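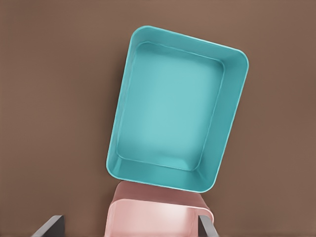

Budgeting for a Pick-and-Place Cell: Simulation First, Purchase Order Second

By Mitra Mohammadi
October 13, 2023

The quote for a robot arm is usually the easiest number in an automation budget to get and the least useful one to plan around. A small manufacturer that asks a dealer for a price will have it the same day. The gripper, the trays, the guarding, the mounting plate, the software seats and the hours of setup come later, on separate paper, and often from separate departments.

Tunora, a housewares packer in Povolberg, spent the first half of this year working through that problem for a single cell. The task was plain enough. Molded plastic goods arrive in mixed colors and have to be placed in shallow trays for the packing line. The plant wanted one arm with a two-finger gripper, on one shift, with an option to add a second cell later.

The planning team made one decision early that shaped the rest. No hardware would be ordered until the task had been run in simulation with models of the real parts. The tray was modeled first, with its rounded corners, raised lip and sloped inner walls, because the slope sets how much of the floor is usable. A mug that lands on a wall slides or tips. A tray that looks generous on a drawing can give up a good part of its area to its sides.

The simulation budget paid for three things: a workstation, one year of software, and 57 hours of an outside integrator's time. Reta, the integrator, modeled the gripper fingers at two lengths and ran 1,000 placements with each. The short fingers struck the tray lip when the arm approached at a low angle. The long ones cleared it but needed a stiffer mount, and the stiffer mount added mass at the wrist. That pushed the arm choice up one payload class.

On paper, the change looked like a cost overrun. In practice it was found in June, when changing the specification meant editing a spreadsheet. The same finding after delivery would have meant a restocking fee and a second wait. Lead time on the larger arm was quoted at 16 weeks, and a reorder would have started that clock again.

Where the simulation was weak, the budget had to carry the difference. Rendered plastic is clean and evenly lit. Plant plastic has mold release on it, static, scuffs and glare from overhead fixtures. Tunora therefore held back 13 percent of the project total for lighting, finger pads and camera adjustment after installation, and wrote the reserve in as its own line. Reserves buried inside other lines tend to be spent on those lines.

Trays deserve their own line as well. They are cheap one at a time and get left out for that reason. A robot depends on consistent trays in a way a person does not, and a warped one stops the cell. Tunora priced a full replacement set in the first year and a half set in each year after that. The tray supplier, Pawlak, was asked to state its dimensional tolerance in writing before its quote was accepted.

Labor is the other figure that plans get wrong. Tunora's first draft showed the full operator wage as savings from the first day of production. The revised draft keeps the operator at the cell through acceptance, then moves to shared coverage of two stations. Payback is longer under the revised draft, and finance approved that version.

For a plant starting on a similar plan, the order of work used in Povolberg was as follows:

Measure the parts and trays and record the spread across a batch.
Model the task and fix the gripper geometry.
Choose the arm from the gripper and part mass, with margin.
Request quotes for guarding and mounting against that arm.
Set the reserve last, as a share of the full total.

The purchase order for the arm has now been issued. The second cell remains an option in the contract, at a price held until the first has passed its acceptance run.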